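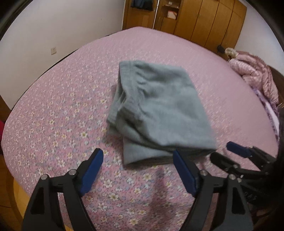 A study series on the prophets opens this October at the Irnora Islamic Center, with the first evenings given over to the account of Salih and the people of Thamud. The sessions are free and run for an hour after the evening prayer, in the main hall and in the overflow room downstairs. The center is also taking winter clothing on the same evenings for families in the Prullby district, and knitwear is what the district has asked for most. Sweaters and other knits should come clean and folded, like the gray one on the flowered bed sheet, and go in the bins by the side entrance. Coats can be left on the rack next to the bins.

The series is built around a reading booklet of 127 pages put together by the center's teaching group. It covers the prophets in the order most people learn them, with the verses given in Arabic and in English and short notes on place names. The Salih chapter is one of the longer ones. It starts with the homes Thamud cut into the mountains, goes on to the call to worship God alone, and then takes up the she-camel that was sent to them as a sign. The people were told to let her graze and to share the water with her, each side having its own day to drink. They hamstrung her instead and were given three days in their homes before the punishment came.

Readers will be asked to compare the passages in Surah al-A'raf, Surah Hud and Surah ash-Shu'ara, which tell the story at different lengths. The booklet prints them on facing pages. A shorter passage from Surah al-Qamar is read aloud at the end of the second evening.

The teaching group said in its notice that it wants to keep to what is in the Quran and the well-known hadith reports, and to say clearly when a detail comes from later storytellers. The size of the camel and the name of the man who struck her are two of the points where listeners often bring in things they heard as children. Those will be marked in the booklet as later material, with the source given where there is one. Written questions can be handed in at the door and will be answered the following week.

The hall seats 226. Last year's shorter series, on Yusuf, filled it on most nights and people ended up standing near the shoe racks, so this time the sound will be carried to the downstairs room as well. Parents with small children are asked to use the downstairs room if they can - it has its own door to the parking lot.

There will be a children's class at the same hour in the Birhane Room, for ages six through eleven. It follows the same stories with simpler readings and some map work. Teenagers are expected to sit with the adults. The class needs two more helpers, and anyone interested should speak to the office before the series starts.

Copies of the booklet were printed by Datoretti and are at the front desk now. One copy per household is free. Extra copies are $4 each, and the money goes toward the next printing. A large-print version is being prepared but will not be ready for the first evening.

The prophets Ibrahim and Lut come next in the schedule, followed by a break and then Shuayb. Recordings will be posted on the center's website for up to a month after each session. The office is open from 10 a.m. to 3 p.m. for questions about the class or the clothing collection, and the clothing bins stay out until the doors are locked at night.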